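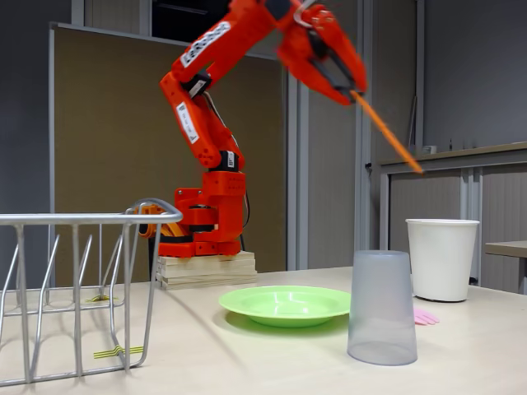

Shared Kitchen and Dishwashing: Frequently Asked Questions

Jendeo Residence, Resident Services

Who may use the wash-up table?
All residents and their registered guests may use the table during kitchen hours. Groups larger than 9 must reserve through the front desk.

Where should clean dishes be placed?
Plates stand upright between the prongs of the wire rack. Cups and tumblers are placed upside down on the table beside it. Dishes must be put away by the end of the evening.

May I use my own plates and cups?
Yes. Personal items must be marked with your room number. The Residence does not replace personal items that are lost or broken.

What is the white bucket for?
The bucket is for rinse water only. Food scraps go in the covered bin by the door. Please empty the bucket after use and return it to the table.

Are gloves provided?
Rubber gloves are available in sizes small through large. Torn gloves should be handed in at the front desk, where a new pair will be issued.

How long are unclaimed dishes kept?
Unclaimed dishes are stored for 42 days. Residents may collect them from Room 2 on presentation of a room key. Items remaining after that period are added to the shared stock.

Whom do I contact about broken or missing items?
Please write to Giorgia Testa, Resident Services. Requests concerning the rack or table are handled by Hendrik Hermans, Building Office.

Page last reviewed: Fri 29 May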